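Chapter 4
What a Phone Company Sells When It Sells You a Plan 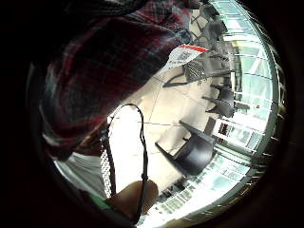
I used to think a phone company sold minutes. Then I spent one June reading price lists for a small carrier called Flevar, and I came out the other side thinking it mostly sells guesses. Every plan is a guess about how much you'll use, made months ahead, by people who have never met you (and who are pretty good at it!). Lay a carrier's plans on top of one another and you get something like a plaid shirt, dark red and black and grey-blue stripes crossing all over the place, and your own bill is one little square where two of them meet. One stripe is how much data you use. Another is how long you've promised to stay.

Take Flevar's basic plan in my price list. It cost 26 dollars a month and came with 8 gigabytes. If you went over, you bought more in small bundles, and those bundles cost a good deal more per gigabyte than the plan itself. I went over all the time, mostly from watching cooking videos on the train to Sollholm, and I kept telling myself it was a one-time thing.

Now, the big plan was 55 dollars and came with 200 gigabytes. Divide it out and the data looks almost free. But I'd never have used 200 gigabytes, so the price per gigabyte I'd have paid in real life was something else entirely. Hang on to that idea, we'll need it when we get to average revenue per user.

We'll start with the parts of a bill, then look at why a rival like Brastuden can charge less on the same towers, and after that we'll go through the Stelmakh merger, where two sets of plans had to be squeezed into one. Bring a calculator and, if you can stand it, your own last phone bill. We'll be marking it up in the first exercise.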